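Ranolent 200 mg Prolonged-Release Tablets
Posted in September by the Cilledex product desk

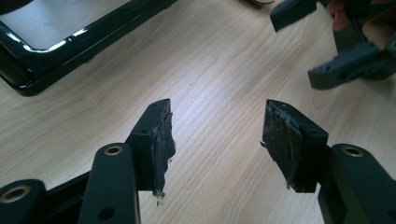

Ranolent is a once-daily antihistamine tablet for adults with seasonal or year-round nasal allergy. Each tablet contains 200 mg of active ingredient in a slow-release core with a film coating. The coating controls the rate of release, so the tablet must be swallowed whole. Do not crush, split or chew it. Patients with reduced grip should ask the pharmacy for the easy-open cap. A surface in poor condition, like the ragged grey pad on the dark fingertip block in the photo, is a poor place to set down an uncovered tablet; use a clean, dry dish.

Dosing
Take one tablet in the evening, with or without food. If a dose is missed, skip it and take the next one at the usual time. Do not take two tablets together. Patients with kidney disease should have the dose reviewed before starting.

Before use
Tell the prescriber about liver or kidney disease, glaucoma, difficulty urinating, pregnancy or breastfeeding. Drowsiness is possible in the first days of treatment. Do not drive until the effect is known. Avoid alcohol.

Side effects
Dry mouth, headache and tiredness are the most common. Stop treatment and get medical help at once for swelling of the face or throat, or trouble breathing.

Supply
Bottle of 9 tablets: item 405
Hospital carton: item 768
Both packs are made at the Vasylenko plant and shipped by Brindel. Store at room temperature in the original bottle, away from moisture. Keep out of the reach of children.

Comments

drymouth_dan: Is the evening dose fixed? I work nights and sleep from 8 a.m.

Cilledex product desk: Take it before your main sleep period, at the same time each day. Check with your pharmacist before changing.

PollenCounter: Item 405 came with the standard cap. You have to request the other one when the prescription goes in.

mk_rx: Does the carton have the same coating as the bottle?

Cilledex product desk: Yes, same tablet.

Last updated: Thursday, 4:10 p.m.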